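Section 6. Suturing Exercises with the Loturel Instrument Trainer

This section applies to the Loturel bench system supplied by Arkside with the needle driver set and the wrist-view camera option. It assumes that the cart has been leveled, the arms have been homed, and the start-up check in Section 4 has been passed. Users who have not completed the thread-handling lesson in Section 5 should do so before continuing.

The Loturel system is intended for training and research on tissue pads and prepared bench tissue. It is not approved for use on patients.

6.1 Preparing the work area

1. Place the tissue in the tray and fasten it at all corners. The surface must not shift when pressed lightly with a gloved finger.

2. Keep the tissue moist. Use the spray bottle at the start of the exercise and again whenever the surface begins to look dull. Do not spray toward the instrument wrists.

3. Set the lamp to 60 percent. Moist tissue reflects strongly, and a higher setting may wash out the thread in the wrist view.

4. Select EXERCISE, then INTERRUPTED STITCH. The console will ask which arm is to be the driving arm. Confirm the choice with the left pedal.

5. Wait for the tone. The arms will not follow the hand controls until the tone has sounded.

CAUTION: Do not reach into the tray while the pedal light is green. To replace a needle by hand, press PAUSE and wait for the light to turn amber.

6.2 Placing and tying a stitch

1. Grasp the needle with the driving arm, between the middle of the curve and the thread end. Close the jaws fully. A partly closed jaw allows the needle to roll.

2. Bring the point to the tissue at a right angle and turn the wrist so that the needle follows its own curve. Do not push the needle forward in a straight line.

3. Receive the point with the second arm, draw the needle through, and leave a short tail on the entry side.

4. Lay the needle down on the tissue, clear of the incision, or keep it in the second arm, according to the method taught at your site. Both are accepted by the scoring software.

5. Wind the thread around the closed jaws of one instrument. Advance that instrument to the short tail, grasp the tail, and draw it back through the loop.

6. Tighten evenly with both arms. Repeat in the opposite direction, then trim the tails.

Wrist and fixed camera views, suturing exercise:

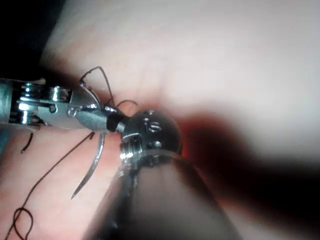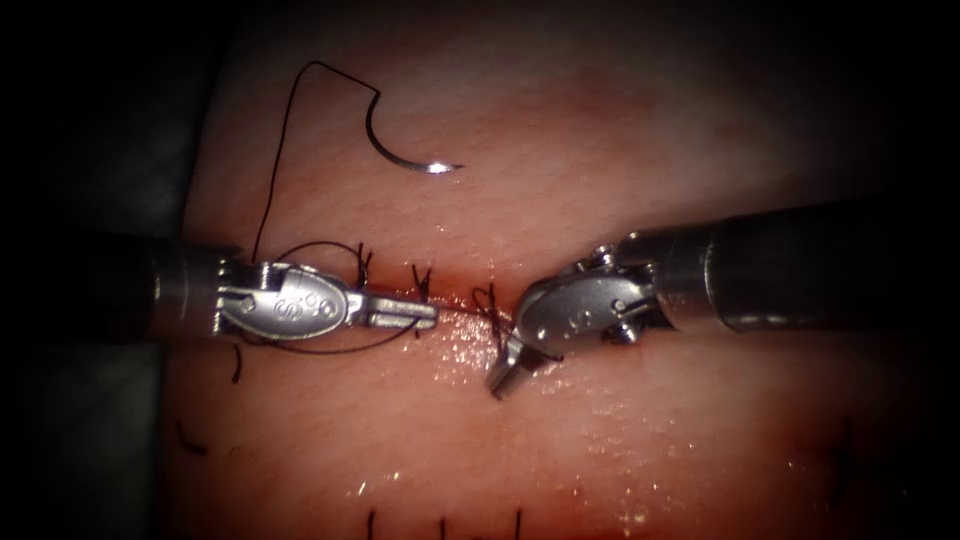
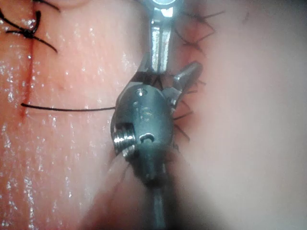

7. Move to the next stitch position and repeat from step 1. The exercise ends when the operator presses and holds the right pedal.

NOTE: The system has no sense of touch at the hand controls. Tension must be judged by eye, from the line of the thread and from the way the wound edges move. New users commonly pull too hard on the first throw – reduce the motion scale to its lowest setting until this has been corrected.

NOTE: The wrist view has a short focal distance. Tissue folds close to the lens will appear blurred. Use the fixed view to confirm the position of both instruments before any large movement.

6.3 Avoiding instrument contact

Light contact between the two instrument tips is normal during a needle transfer or a tie. Contact between wrists or shafts should be avoided. It wears the cable grooves and may cause fault code 23 (cable load high).

If code 23 appears:

1. Release both hand controls. The arms will hold position.

2. Check whether thread has wrapped around either wrist. If it has, cut it on both sides and remove the pieces with forceps. Do not pull thread out through the pulleys.

3. Press CLEAR. If the code returns, withdraw the instrument and refer to Section 9.

CAUTION: Never open the jaws by hand while the instrument is attached to the arm.

6.4 Ending the exercise

1. Account for all needles before the tray is moved. Enter the number on the console when prompted.

2. Withdraw both instruments along the line of the shaft and park the arms.

3. Collect trimmed thread from the tissue and the tray. Thread left in the tray can block the drain.

4. Rinse the instrument wrists in warm water, opening and closing the jaws with the Flernau cleaning key. Dry them with the lint-free cloth supplied.

5. Save the session. Video from all cameras is stored under a single session number. If the disk indicator is red, export earlier sessions before starting another.

6.5 Instrument life

Each needle driver is rated for 2,000 jaw closures under load. The count is stored in the instrument and is shown on the console under TOOLS. A message is displayed when the rated count is reached. The instrument may still be used for practice, but scores recorded after that point are marked as unrated. At 2,381 closures the system will no longer accept the instrument, and it must be exchanged.

Worn instruments should be returned to Arkside in the original tube, rinsed and dry, with the return slip completed. Sites that hold a service plan receive the replacement first and return the worn unit afterward. Plan holders should state the plan number on the slip – returns without it are handled as ordinary orders.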